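Josano wrist camera kit: two months in

I bought the Josano wrist kit in September, after a summer of trying to gather demonstrations with one camera on a tripod and getting footage where the gripper blocked the only thing I wanted to see. It costs 1383 dollars for the pair, with brackets, cables and the recording software. That's a lot for what looks like a bag of small parts, so I figured I'd write up how it has gone for us, for anybody else who is on the fence.

Some background so you can judge whether my setup looks like yours. We're a tiny group at Trorkonmont (me, Fergus Crichton on the software side, and whoever we can talk into driving for an hour). We run two arms over one table and we teach them by hand: a person steers through a short task, the system records joint positions and video together, and we save that run as one episode. Our current task is about as plain as they come. Pick up a bottle, put it in a bin. We want 50 good episodes per bottle position before we bother training anything.

Putting it together

The brackets are the best part of the box. Four screws, a snug fit on our wrists, and I haven't had to retighten them yet. The cables are the worst part. They're stiff and too long for a short arm, and the only clip in the kit popped off the first time I rolled the wrist all the way over. I ended up with hook-and-loop ties from my desk drawer and a lot of swearing. Leave yourself real slack at the wrist joint, more than you think you need, and test the full rotation by hand before you power anything.

The manual has a nice drawing of the cable run for exactly one arm, and it wasn't mine.

Recording

The software is where I expected to suffer, and I mostly didn't! You press the foot pedal, you drive, you press it again, and the episode lands in a folder with both video streams and the arm data lined up. Fergus checked the timing against a blinking light and was happy enough with it to stop grumbling, which I count as a strong endorsement.

A few things I really like:

The discard button. Long press on the pedal and the last episode goes in a separate folder. I fumble a lot, so it gets plenty of use.

The preview window. It shows both wrist views side by side while you drive, and it's big enough to read from a chair.

Notes per episode. It's just a text box, but being able to type "came in too steep" right away has saved us from watching old runs and guessing.

And what bugs me: there's no way to rename a task once you've started a session, so we have a whole folder called "botle". The exposure setting also goes back to auto every time you restart. With a white table and a white wall, auto exposure is the last thing you want, and I've thrown out an entire morning of episodes over it.

What the cameras see

Since this is what you're paying for, I'll be specific. The view is wide enough to keep both of the fingers on that arm at the bottom corners and still take in most of the tabletop, including the other arm across the table. I was worried that the second arm would be out of view from the first wrist most of the time, and at our usual starting pose it's in there, though cut off at the top edge. Small text on a bottle label isn't something I'd count on, but we don't need it. We need to know where the bottle stands compared with the fingers, and for that it's great. 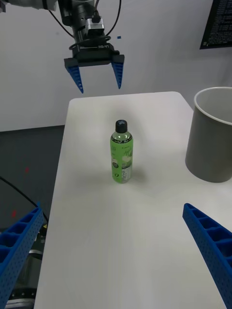

How it compares

Before this I borrowed a Harms kit from Valter Söderlund over at Clorkdale. The Harms has softer, nicer cables and a much better clip (I miss that clip). Its view was narrower, though, and on our table I kept losing the bin as soon as I moved in toward the bottle. Valter works on little parts up close and swears by it. For anything the size of a drink bottle I'd go with the Josano.

Would I buy it again?

Yeah, I would. Our rate went from a frustrating afternoon of maybe a dozen usable runs to 40 before lunch on a good day, and most of that is the pedal and the discard button. If you only have one arm, ask them about a single — they don't list it on the site, but they quoted me for one when I emailed. Buy your own cable ties, lock the exposure every time, and check your spelling before you hit start.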